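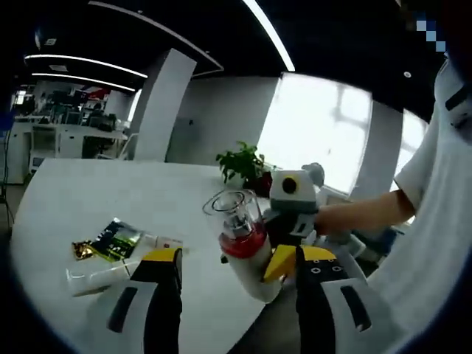
May, hand gripper pair, bench notes

Started 9:40. Both units out for the yellow tip pads and a camera check. Unit A is the one that gave us slipping on smooth cups last week, unit B is the reference.

Pads first. Peeled the left pad on A. Adhesive had gone gummy along the lower edge and the pad was creeping down the finger when squeezed hard. Cleaned the finger with isopropyl, let it dry, put on a new pad from the Tuvero bag. Same on the right. The right one took two tries, first went on crooked. Only one pair left in the bag after this. Yolanda Carretero is ordering from Dravura this time as well so we can compare the two.

B pads are fine. Wiped, left alone.

Finger travel on A. Closed fully on nothing, opened to the stop, five times. Fourth opening hung up a little before the stop. Took the rail cover off and found grit in the left rail, brushed it out, very thin film of the usual grease. Ran it five more times and no catch. Raw encoder reading is 476 closed and 749 open. Wrote both on the label inside the cover, the old label had a closed value that no longer matches. If you have the calibration file open on your machine, reload it before you save anything, otherwise the old closed value goes back in.

Camera on A: lens ring was loose by nearly a quarter turn. Snugged it by hand, no tool. Don't use the pliers on these, the ring on the spare is already chewed up. Focus checked against the printed card at arm's length, edges as soft as they always are with this lens, center good.

Camera on B: smudge on the glass, cleaned, nothing else.

Grip checks at the white table. The glass cup with red liquid in it is the one to use for tilt. Clear plastic cup for light grip, glossy packet for thin and slippery. Hold the other gripper low so its view takes in both of its own fingers and the cup. If the fingertips drop out of view the recording is no use for checking the pads.

A, glass cup, slow tilt and back: held, no creep that I could see on playback. Repeated with a faster tilt, also held.
A, plastic cup: held, wall flexes if you squeeze past half. Stop there.
A, packet: picked up flat on second attempt. First time the lower corner of the right pad rode over it. Trimmed the corner slightly, fine after that.
B: same three, no notes.

Window side is too bright after lunch. Auto exposure on A hunted when I turned toward the glass. Fixed exposure is better there, saved as a preset under Sotomayor with the other table settings.

Still open:
- right rail on A not opened, only the left
- spare lens ring from Vidunwood, asked, no answer yet
- B encoder values not written down anywhere, do it next time the cover is off

Stopped 3:15. Both units on the charger, A on the left.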